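Clesside library to reopen in January after repair work

15/11/2018

The public library in Clesside will reopen in January, nearly a year after a burst pipe closed the building, the town said.

The pipe broke above the reading room and soaked the carpet, the lower shelves and part of the front desk. Staff moved 3,000 books to a storage unit in Irkholm, where most of them remain. The town said 353 titles could not be saved and will be replaced over the next year.

Library director Wagner Quintana said the electrical work is finished and the new shelving should arrive before the end of the year. The color of the children's room was put to a vote over the summer, and 1,218 residents took part. Red won by a wide margin.

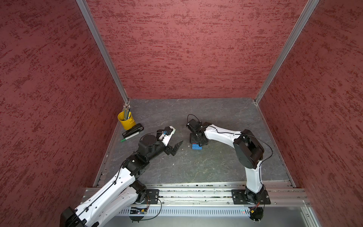
Deep red walls streaked with darker maroon, over a mottled gray surface.

The library has been running a small lending desk out of the Gezer Street community center during the closure. It carries around 100 books at a time, along with newspapers and a few audiobooks. The desk will stay open until the week before the move back.

Late fees have been waived since the closure and will start again in the spring – a date has not been set. Holds placed before the pipe broke are still in the system, and card holders do not need to renew.

Hours at the reopened building will be posted at the community center next month. Parking behind the library will stay closed until the drain is replaced.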